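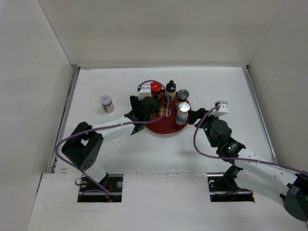
Teleop demos on the round tray — how many is enough?

zajayi_bench
Posted 12/02/2021

Hi all, long time reader, first real post. I'm collecting demonstrations for a two-arm tray loading task (jars and bottles onto a round tray, one container left off to the side at the start). I drive both arms by remote control with a pair of leader handles and a wrist camera view for each side. So far I have 20 good episodes and my policy still goes for the wrong jar about half the time. Do I just keep going, or am I teaching it something dumb?

garba_o
Keep going. 20 is nothing for two arms. When we did the cup task at Jodville I didn't see anything I'd trust until we were way past that. Also, do you always start with the same arm? Mine learned "left goes first" and then just sat there if the jar was on the right.

zajayi_bench
Oh no. Yes, I always start with the left. I'm left-handed and it feels natural!

Dwyn_G
I'd disagree with garba a little. More of the same demos gets you more of the same mistake. I'd throw in some where you miss the grip on purpose, back off and try again. The recovery part is gold and hardly anyone records it. Also move the tray a bit between episodes — even a couple of inches.

garba_o
Bad grips in the training set? No thanks. I tried it and the arm learned to miss.

Dwyn_G
Did you trim the miss out and keep only the recovery? That's what I mean, start the clip after the mistake.

garba_o
...no I did not trim. OK, fair.

bello.iyamu
Jumping in about the hardware side. Check how your cables are routed before you record a few hundred of these. I had one that looped high over the gripper and it crossed the wrist view every time I rotated past a certain point. The policy got weirdly attached to it. I re-tied everything and had to redo 5 sessions, which hurt.

zajayi_bench
One of mine loops up over its gripper, so I'll go look at the footage tonight. Has anyone tried guiding the arms by hand instead? My boss, Danjuma, swears by it.

bello.iyamu
For one arm, sure, it's lovely. With two I run out of hands, and then my sleeves are in every camera view. Remote for me.

Dwyn_G
Same. I do like hand guiding for finding a nice approach angle on a slick cap, then I copy it with the leaders.

zajayi_bench
OK, plan is: alternate arms, shift the tray, trim the misses, fix the cables. I'll do another 20 and post the results, good or ugly!

garba_o
Swap which jar starts off the tray too. Please.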